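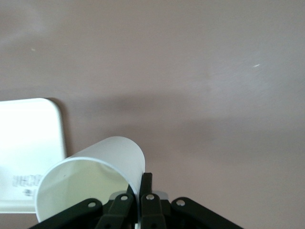
Pritia Cups: Frequently Asked Questions

Questions about the plain white cups we hire and sell for parties, school fairs and canteens. If yours is missing, write to Rafia Malik at the Palomino Road counter and she will reply by the end of the next working day.

Are the cups plastic?
Yes. All Pritia cups are white plastic with a matt finish. We do not stock glass or china.

Can I get them with a logo or a name on?
No. We only supply them plain. You may put your own stickers on bought cups, but please keep stickers and marker pen off hired ones. The glue takes a long time to scrub away and we charge for it.

How many come in a box?
100 to a box, stacked in sleeves. We do not split boxes for hire. For sale, you can buy single sleeves at the counter but not online.

Can they go in the dishwasher?
Top rack only, on a normal wash. Put them in upside down and leave a little space between them. Light cups tip over in a strong spray and fill up with dirty water, so a second rack laid over the top helps if you have one.

What about the microwave?
Please don't. Warm the drink in something else and pour it in.

Can I use them for tea and coffee?
Yes, though the wall is single and gets hot to hold. For a hot drinks stall we suggest the Trokumow sleeve, sold separately. It slides up from the base.

How do I get tea stains out?
Soak the cups overnight in warm water with a spoonful of bicarbonate of soda, then wipe round the inside with a soft cloth. Scouring pads scratch the surface and the next stain sets in faster.

My cups are stuck together. How do I part them?
Stand the stack in warm water for a few minutes and twist gently. Don't squeeze the rim - it can crack. Cups usually stick when they were put away damp.

Do I have to wash hired cups before I bring them back?
A rinse is enough. Tip out any dregs, take out straws and napkins, and put the cups back in the box they came in.

What if some are lost or broken?
We check each box when it comes back and take the cost off your deposit. Cracked cups count as broken. Light scratches don't.

Do the lids from the Pillis range fit?
Only the older flat lids, part number 2537. The domed ones are too wide and will come off if the cup is knocked over.

When can I collect?
From 9 in the morning until 4.30 in the afternoon, at the side door. The counter is closed for stocktaking for part of May, so please ring first if you need cups then.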